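## News from the simulated kitchen: the knife that wouldn't let go

Many of you have asked how the household work is coming along since the spring newsletter, and I'm glad to say there is plenty to tell, though not all of it is the sort of thing one puts on a poster.
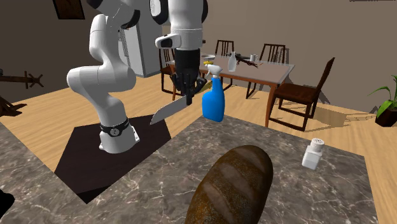 We had been feeling rather pleased with ourselves at the start of June. The Gurkdale kitchen (our simulated one, for newer readers) had been running overnight without a hitch, and the arm had got much better at picking up awkward things by the handle. Cornel Onu had set up a batch of 200 practice runs before going home, all of them on the same job: pick up the knife, carry it over to the bread, make one cut, put the knife back down and let go. He came in the next morning with his tea, opened the results and found that in 18 of them the last step had never happened. The arm had gone back to its resting position, reported the job as finished, and kept hold of the knife the whole time.

Now, in a simulation this hurts no one, and I would like to say that clearly for those of you who wrote to me in some alarm after Cornel mentioned it at the open evening. No real blade was involved. But we do these things on the computer first precisely so that the nasty surprises turn up there, and a robot that says "all done" while still holding a kitchen knife is a nasty surprise by anyone's reckoning. If the same program had been loaded on to the real arm, somebody might quite reasonably have walked up to wipe down the worktop.

It took us the better part of two weeks to find the cause, and I'm afraid the explanation is a little dull. The program that tells the fingers to open is separate from the one that moves the arm. When the arm arrived slightly early at its putting-down point, the message to open was sent while the previous message to close was still being dealt with, and the second one was simply thrown away. Nothing checked afterwards. The "finished" signal depended only on where the arm was, and the arm was exactly where it ought to be.

We went down one blind alley first, which I mention because three of our readers suggested the very same thing. We were quite convinced that the knife handle was sticking to the fingers, as objects in simulations sometimes will when the friction is set too high. Cornel spent days lowering it bit by bit until the knife began slipping out halfway across the kitchen, which was worse in every respect! The settings have since been put back where they were, and I have promised not to bring it up at meetings any more.

What we have changed is this:

- The arm may no longer report a job as finished until the fingers have been measured as open. Sending the message is not enough.
- If the fingers don't open when asked, the arm stays where it is, low down, and waits for a person. It does not go back to rest with something in its grip.
- Anything with an edge or a point is now marked as such in the object list, and runs with those objects are stopped at the first fault. Previously we let them carry on to the end to save time.

The second of these caused a good deal of discussion. Our friends at Roreo, who kindly looked over the plan, would have preferred the arm to try opening again 2 or 3 times before giving up. I do see their point, as it would save a lot of walking back and forth. We decided against it for sharp objects, at least for now, and allowed it for everything else, so a salt shaker gets another chance and a knife doesn't.

Cornel has run the whole batch again with the changes in place, and every run either ended with the knife released or stopped and asked for help, as it should. There were a few more stops than we'd like. Some look to be the same early arrival as before, now being caught properly, and he is working through the rest one at a time.

The trials on the real arm at Cadico are put back until he has finished. I know several of you had been hoping to come along, and I am sorry for the wait. When they do go ahead, the first sessions will use a blunt wooden stand-in. If you already have a place, you needn't do anything, and I'll write to you as soon as we have a new date.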